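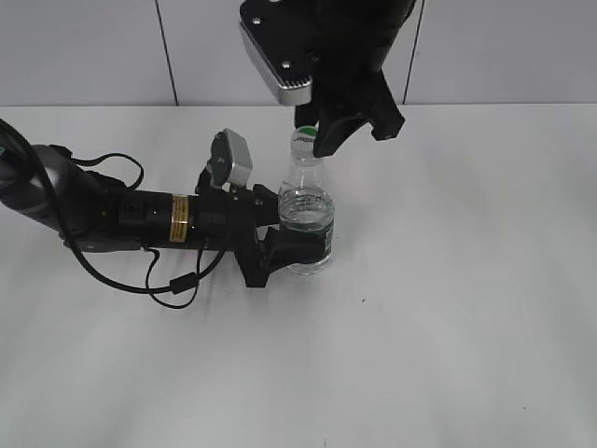 Ticket: Right arm turns back during cap unscrewing (remote control, two arms)

Status: Open, waiting for reply from support
Product: Uma teleoperation package, two-arm version
Site: Rostia workshop, bench by the wall
Opened: Apr 23, 2022

Problem

We are recording demonstrations for the Arania project. The task is to open a plastic water bottle with two arms. One arm holds the bottle by its body, and the second arm comes from above, takes the cap, turns it and puts it on the table. The operator moves two leader handles by hand and the arms follow.

While the operator turns the cap, the arm from above sometimes stops for a short moment and then turns its wrist back almost one full turn. The operator did not ask for this movement. When it happens the cap is tightened again, or the gripper loses it. The software shows no error and the recording continues, so we find the bad demonstrations only when we play them back.

It does not happen with the other tasks. We have recorded nearly 900 demonstrations of pushing and placing with the same arms and did not see it once.

How to reproduce

1. Start both arms from the home position.
2. Close the holding gripper on the bottle. Keep the grip force low, or the bottle becomes soft in the middle and the cap moves away from the upper gripper.
3. Bring the second gripper down to the cap and close it.
4. Turn the leader handle counterclockwise in small turns, open, go back, close, turn again.
5. Usually on the third or fourth turn the follower wrist goes back by itself.

What we tried

Restarted the control computer and both arms. No change.

Exchanged the USB cables of the leader handles. No change.

Lowered the speed limit of the wrist joint to half. The jump is still there, only slower. It is easier to see now, and less dangerous for the bottle.

Moved the camera cable on the holding arm, as we suspected it was pulling. No change, and I put it back as it was.

Replaced the fingers of the upper gripper with the spare set from Szalai. These are good fingers and they slip less, but the wrist does the same thing. I mention it so that you do not ask us to change them again.

Update 1

I looked into the log of the joint angles. Just before each jump the leader wrist passes 180 degrees, and the next value is written as minus 180. The follower receives this as a new target and travels the long way around. I think the angle is wrapped somewhere between the handle and the controller. In the pushing and placing tasks the wrist never turns so far, and this explains why we had no trouble with them.

Support asked if it can be a delay of the camera. The wrist camera image comes 33 ms after the joint values in our files. This is the same in the good demonstrations and in the bad ones, so I do not believe it is connected.

Update 2

Support sent a changed settings file with the option for continuous wrist angle. I installed it on both sides and we repeated the task 6 times with the same operator. No jump in any of them. The cap comes off and we can let it go on the table beside the bottle, then open the gripper and move away. 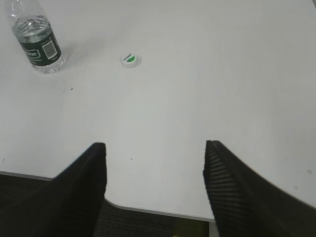
There is still one thing which is not good. With the continuous angle the counter is not reset when the operator takes a pause. If we press the pedal, move the leader handle back to a comfortable position and press the pedal again, the follower wrist keeps its old value and the software refuses to connect. The message is "leader and follower too far apart". We must then send the arm home and begin the demonstration from zero.

For now we ask the operators not to use the pedal during the turning part. It works, but the hand becomes tired after many repetitions — we plan 1,000 demonstrations for this task, and we do not want to do all of them like that.

Questions for support

Can the continuous angle be reset when the pedal is pressed, without sending the arm home?

Is it safe to mix demonstrations from the old and the new settings file in one data set? The wrist values have a different range now. I have kept the old ones in a separate folder until you reply.

The joint logs for one bad demonstration and one good demonstration are attached, both with the speed limit at half.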